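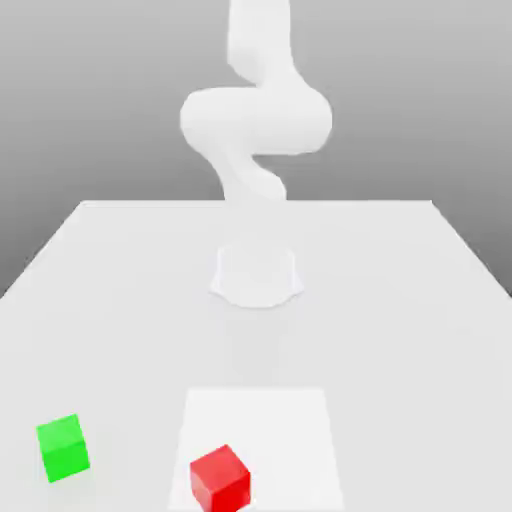 Setting up the Costhorpe cell takes a little patience the first time, so put the kettle on and we'll go through it together! Load the Bemberg table file before the arm, and leave the base where the file puts it. Then check your cubes: with the red one on the white pad and the green one out on the bare tabletop, you're ready to reset. Each run lasts 90 steps, and after 70 runs I like to reload everything, just to be kind to it.

3 comments · 72 shares

Related
- Clindham cell setup
- Greenberg joint limits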